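Teaching an Arm to Tidy Up: Planning and Grasp Control for a Cleaning Task
Student project report, Michailidis Robotics Lab
January 23, 2018

Why we picked this project

When we signed up for the lab course in November we wanted something that looked easy and would turn out to have plenty of corners to get stuck in, and tidying up a floor fit the bill. The job is to pick up a cleaning tool, carry it across to a bin and let go of it inside. Any of us could do it half asleep. Getting an arm to do it from a plan it made by itself kept us busy until well after the winter break (and through more vending machine dinners than we would like to admit).

How the software is put together

Our code has three parts, and they talk to each other over plain messages so that we could all work at the same time without stepping on each other's toes. Drekine is the planner. It takes a start pose, a goal pose and a list of things to stay away from, and gives back a path as a string of joint positions. Andemard is the perception part, which finds the bin's rim and works out where the held tool is pointing. Gradex sits on top and decides what happens next: reach, close, lift, carry, release, or stop and complain.

We started with Gradex as one long script full of if statements. It worked for a while, but every fix broke something else, so we rewrote it as a proper state machine with a log line at each change of state. We should have done that in the first week. The logs alone saved us days.

The part that gave us the most trouble

A tool with a long handle sticks out of the gripper on both sides, and our first planner had no idea about that. It treated the gripper as if it were carrying nothing at all, so it would happily plan a path that swept the far end of the handle straight through the bin wall. We fixed this by attaching a simple shape to the gripper model as soon as the fingers close: a thin cylinder for the handle and a larger sphere for the head. The sphere is generous on purpose. A soft head has no clean outline, and Andemard kept changing its mind about where the edge was.

The carry phase is where this matters most. The brush-like tool is held at a slant with its fluffy head leading toward the blue wastebasket, at nearly the height of the rim, so the planner has to raise the head before it moves any farther to the right.

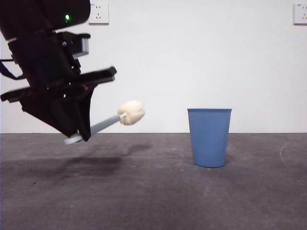
Tuning and test runs

The collision shapes made planning slower, as you would expect. With our final settings the planner is allowed 1190 milliseconds per request, and Gradex gives it 2 tries before it backs the arm off and asks Andemard for a fresh look at the bin. We also tried a limit of 1110 milliseconds, but we went with the longer one so the harder starting poses had a little more room. Perception updates come in every 100 milliseconds, and we ignore any update that arrives while the fingers are closing.

What we would still like to do

The release is our weak spot. Right now Gradex opens the fingers once the head is over the rim by a fixed margin, and it has no way of knowing whether the handle will follow or tip back out. We would love to have the planner turn the tool upright first, and one of us has a half-finished branch that does this in simulation. The bin model could use some work too. It is a straight cylinder at the moment, while the real one narrows toward the bottom, and we would like Andemard to fit the taper from its own measurements. The code and our log viewer are in the lab's shared folder, along with a setup guide for the next group that takes the project on.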